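Section 6. Setting Up and Looking After the Rinow Hand-Held Gripper

Before you begin, please read this section right through to the end, even if you have set up a Rinow before. A few of the steps have changed from the earlier Bundirstead edition (the order of the marker checks in particular), and it is much nicer to find that out over a cup of tea than with a gripper in each hand and somebody waiting on you.

You will want a clear stretch of floor, good overhead light, a soft lint-free cloth, the small hex key from the lid pocket, and the Menmont base station switched on and sitting where it will stay for the session.

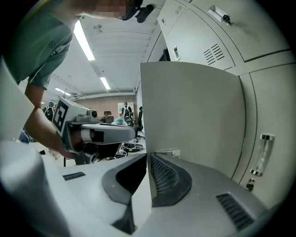
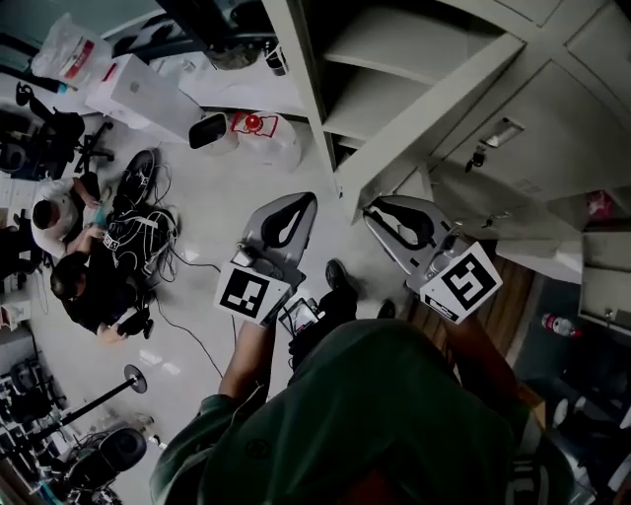 Figures 6-1 and 6-2. Hand-held grippers with their marker cubes fitted.

6.1 Unpacking and first look

1. Lift each gripper out of its foam by the handle. Please don't pick it up by the fingers or by the marker cubes, tempting as they are. The cubes sit on a light bracket that can be nudged out of true by a surprisingly small tug, and you'll then have the pleasure of doing section 6.3 twice.

2. Turn the gripper over in good light and have a look at the finger pads, the camera lens and the cable entry. Scuffs on the housing are nothing to worry about. A pad that is lifting at one edge, a chipped lens or a cable with its jacket split should be reported to the Tekin service desk before you go any further.

3. Close and open the fingers slowly, the whole way, half a dozen times. You are feeling for a smooth, even travel. A little stiffness on the first couple of strokes is quite normal after a cold night in the storeroom, and we have noticed it more from October onward up at our end of the country.

Note: If the fingers stop short or catch at the same spot every time, please don't force them. Go to 6.5.

6.2 Connecting to the base station

4. With the base station on, run the data cable from the gripper to the port labelled for that hand. Push until you feel the click, then give the plug the gentlest of tugs to be sure.

5. Route the cable back over the operator's shoulder and clip it there, leaving enough slack for a full reach overhead and a full reach to the floor. The best way to check is simply to do both. Put your arms up as though you were changing a light bulb, then bend down and touch your toes (or get as near as you fancy).

6. Wait for the status light to go steady. It can take up to 40 seconds, which feels much longer when you are standing there watching it.

Caution: Cables on the floor are a trip hazard and they are also the commonest cause of a dropped session. Gather any spare length into a loose coil well outside the working area. Don't wind it tightly around the handle, where it will slowly work the connector loose.

6.3 Checking the marker cubes

The marker cubes are how the tracking software knows where each gripper is and which way it's pointing, so a few minutes spent on them now will save you a whole afternoon of puzzling over crooked data later on.

7. Wipe every printed face with the dry cloth. Fingerprints are the usual culprit. Don't use glass cleaner or methylated spirits, as either will cloud the print.

8. Rock each cube very lightly between finger and thumb. There should be no movement at all. If there is, nip up the bracket screw with the hex key, going a quarter turn at a time and stopping as soon as the play is gone.

9. Put on the headset and adjust the strap so that it's snug without pinching. Anybody with glasses should put the headset on from the front and bring the strap over last.

10. Hold both grippers out in front of you at chest height and open the Marker View page on the base station. Both markers should be outlined in green. Ask a colleague to read the screen for you if you can't see it from where you're standing.

11. Turn your wrists slowly from one side to the other. The outlines will flicker at the extremes, and that's fine. What you don't want is an outline that vanishes while the marker is facing you squarely. Clean the face again, check the light isn't glaring off it, and repeat.

Note: Long tube lights straight overhead can throw a bright band across a marker. Moving a step or two to one side usually cures it.

6.4 Setting the grip

12. On the base station, choose Calibrate, then Grip. Squeeze the handle fully and hold until you hear the tone, then let it go fully and wait for the second tone.

13. Repeat for the other hand. Do them one after the other, please, as the two tones sound the same and it's easy to lose track of which gripper has finished.

14. Read the grip figure on the screen. Anything from 56 upward is good. If you get a lower figure, run the calibration again from step 12 before you start adjusting anything, as a half-hearted squeeze will give a poor reading on a perfectly healthy gripper.

6.5 Stiff or catching fingers

15. Unplug the data cable. Always do this first.

16. Blow out the finger slot with the hand bulb. Canned air is too fierce and will drive the grit deeper in.

17. Work the fingers by hand once more. If they still catch, undo the 2 cover screws, lift the cover straight up and look along the slide for threads, hair or crumbs of packing foam. Tweezers are fine here so long as they're plastic.

18. Refit the cover and do up both screws evenly, then repeat 6.4 from the beginning, as the grip setting is lost whenever the cover comes off.

Caution: Never oil the slide. It is designed to run dry, and oil will find its way onto the pads within a day or so.

6.6 Putting things away

19. End the session on the base station before unplugging anything.

20. Wipe down the handles and pads, put each gripper back in its own foam and close the lid without leaning on it. Coil the cables separately and pop them in the side pouch.

21. Fill in the log card with your initials, the grip figures and anything at all that seemed a bit off, however small.

Questions about calibration should go to Lingyun Cheng, and requests for spare pads, cubes and cables to Güven Çınar at the Tekin service desk. Please have the serial number from under the handle ready when you get in touch.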